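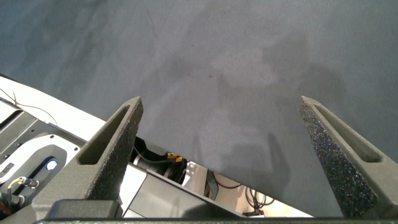
4.2 Table coverings and lint

Claims that a matte cover makes small items easier to sort should be read with care. The Furkcombe trial logged 1,480 sorting rounds, but only 33 used a bare table, and those were all done in September. We doubt that so few rounds can support the reported gain.

Figure 4. Blue-gray work surface with a slightly mottled look and a few darker specks.

Lint is a second problem. Harasym treats it as harmless - we are less sure. A dark speck can pass for a small part, and the trial notes do not say how often the cover was brushed.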